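The Bus to Winovton
by Shuzhen Cai

The last bus to Winovton was late again, and Elsie Lockyer sat in the waiting room with her bag on her knees. 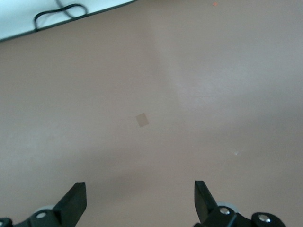
"How long is the ride to Winovton?" asked the boy next to her.

"Around 60 minutes, if the road is clear at Vasdale," she said.

The boy thanked her and looked at his shoes. They were good shoes, the kind a mother buys for a funeral or a school. Elsie did not ask which one. She had made this same trip in July, when the window was open all the way and the smell of cut grass came in. Now it was winter, and she was going to sell the house.

Her brother had called her that morning. He said the buyer wanted also the piano. Elsie told him the piano was not for sale, and then she heard him breathe for a while.

"You don't play," he said.

"I am 58 years old. I can learn."

She did not know why she had said it. In her apartment there was no place for a piano, except where the bed was.

At ten minutes past eight the bus came, with its wet lights. The driver got down to smoke. The boy stood up too fast and dropped his ticket, and Elsie picked it up for him. On it was written Vasdale, not Winovton.

"You get off before me," she told him.

"I know," said the boy. "I only wanted to know how far it goes after."

She gave him the seat by the window. When they passed the bridge he was already asleep, and she began, very quietly, to move her fingers on the top of her bag.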